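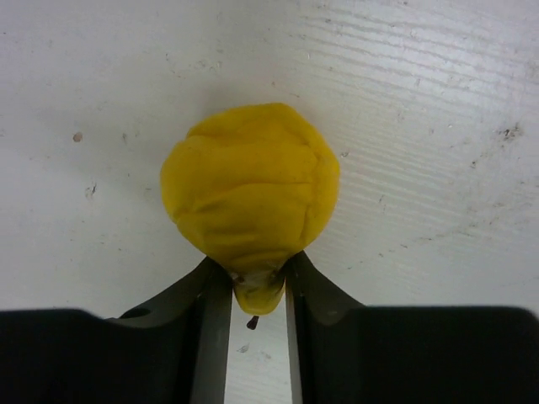
노란색 점토 한 덩어리. 표면에 주름과 눌린 자국이 남아 있다.

플로비코(Plovico) 모델링 점토 세트 사용기

2024-02-13

아이와 집에서 쓸 점토를 바꿨다. 전에 쓰던 토르켁스(Torkex) 제품은 색이 많은 대신 한 통의 양이 적어서 두 가지만 섞어도 금방 바닥이 났다. 이번에 산 플로비코 세트는 9색이고 한 통에 137g이 들어 있다. 석 달 가까이 썼으니 이제 장단점을 적어 둘 만하다.

구성은 단순하다. 뚜껑 달린 원통형 용기 아홉 개와 얇은 종이 설명서 한 장이 전부다. 찍기 틀이나 밀대는 없다. 우리 집에는 예전 세트에서 남은 도구가 있어서 문제가 없었지만 처음 사는 집이라면 밀대 정도는 따로 준비해야 한다. 설명서에는 보관 방법과 주의 사항만 있고 만들기 예시는 없다.

용량이 표시대로인지 궁금해서 솔터(Salter) 주방 저울에 통째로 올려 본 뒤 빈 통 무게를 뺐다. 노랑과 파랑은 표시와 같았고 흰색은 2g 모자랐다. 나머지는 재지 않았다.

촉감은 무른 편이다. 힘이 약한 아이도 쉽게 뭉치고 늘인다. 대신 가늘고 긴 모양은 잘 버티지 못한다. 기린 목을 세우려면 안에 이쑤시개를 넣어야 했고, 공룡 꼬리도 저녁이면 처져 있었다. 공이나 과일, 빵처럼 둥근 것을 만들 때 가장 편하다. 손에 묻는 양은 적고 묻더라도 비비면 떨어진다. 빨강만은 손톱 밑에 색이 남아서 비누로 두 번 씻어야 했다.

냄새는 약하다. 처음 뚜껑을 열었을 때 밀가루 반죽 비슷한 냄새가 났고 며칠 지나니 거의 느껴지지 않았다. 성분에 밀이 들어 있으므로 알레르기가 있는 집은 포장 뒷면을 확인해야 한다.

건조 속도는 아쉽다. 하룻밤 꺼내 두면 겉이 갈라진다. 물을 몇 방울 넣고 주무르면 다시 쓸 수 있지만 많이 마른 것은 알갱이가 남는다. 뚜껑도 꽉 닫힌 느낌이 덜하다. 지금은 하야시(Hayashi) 밀폐 용기에 통을 몰아넣어 보관하는데, 그 뒤로는 상태가 나쁘지 않다. 카펫에 떨어진 조각은 바로 문지르지 말고 굳힌 다음 떼어 내는 편이 낫다.

색은 섞기 전에는 선명하다. 노랑과 파랑을 섞은 초록은 괜찮게 나왔고, 빨강과 파랑을 섞은 보라는 탁했다. 보라색이 따로 들어 있으니 그쪽을 쓰면 된다. 흰색은 제일 먼저 더러워진다. 낱개로도 파는지 찾아봤는데 내가 산 가게에는 세트만 있었다.

가격은 2,730엔이고 배송비 200엔이 따로 붙었다. 양을 생각하면 무난한 값이다. 6월에 유치원 방학 준비를 하면서 한 세트 더 살 생각인데, 그때까지 뚜껑이 개선되지 않으면 다른 제품도 같이 볼 것이다.

좋은 점: 넉넉한 양, 부드러운 촉감, 약한 냄새
아쉬운 점: 헐거운 뚜껑, 빠른 건조, 도구 미포함
별점: 5점 만점에 3.5점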